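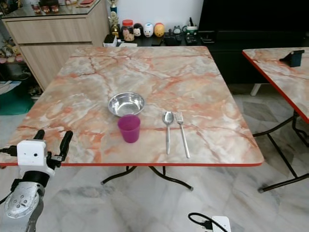
One setting at the Kedutport hall: steel bowl, cup, spoon and fork on a folding table.

Community supper moves to folding tables, bring your own cup

KEDUTPORT - The monthly supper is back in February and it's going to look a little different. No more long benches. Folding tables instead, the square kind with the pink marble-look top and a red edge, and a place set for everybody before the doors open.

Organizer Ludger Petersen said the benches had to go. Two of them split over the winter and the rest were "a pain to climb out of, ask anyone over 60." The new tables fold flat and go in the closet off the hallway, which frees up the back wall.

Each place gets a shallow stainless steel bowl, a spoon and a fork. Knives on request, there's a tray by the kitchen. Plastic tumblers are there for anyone who forgets, but Petersen would like people to bring a cup from home if they can. Last year they ran out before the soup did.

Cost of the changeover was some 200 dollars, most of it for the tables, bought secondhand from Fuchs, the restaurant supply place out on the Ledport road. The bowls came in the same load. Paper plates are gone for good. Petersen said the trash bags after the November supper were "embarassing" and he didn't want to haul that many again.

Seating is for whoever shows up, no assigned spots. Families who want to sit together can push tables edge to edge, they're the same height so it works fine. Please lift them, don't drag. The floor is tile and it scratches.

Menu so far is lentil soup, bread, a noodle dish and fruit. Arne Baumgart is cooking again. He was still deciding on the noodles when we called and asked that anybody with a nut allergy get in touch ahead of time, not at the door. A meatless version of everything. Coffee after.

Doors at 5:30 p.m., food at 6. Sign-up sheet is at the front desk and had 17 names on it as of this morning. Kids under 11 eat free, everybody else pays what they can in to the jar.

Washing up is shared. Last time four people did the whole thing and were there till past 10, so there is now a second sheet next to the first one, for dishes. Half-hour turns. Towels provided, aprons not. It had 2 names when we looked, one of them Petersen's.

Parking behind the building is limited while the drain work goes on. Use the lot across the street, its free after 5.

A few other things. The side door will be locked, come in the front. Coats go on the rack in the hallway, not on the chair backs. If you borrowed one of the big soup pots in the fall, Baumgart wants it back, no questions, leave it at the desk.

Next supper after this one is not set yet. Petersen hopes to have a date posted by the time the plates, sorry, bowls are cleared.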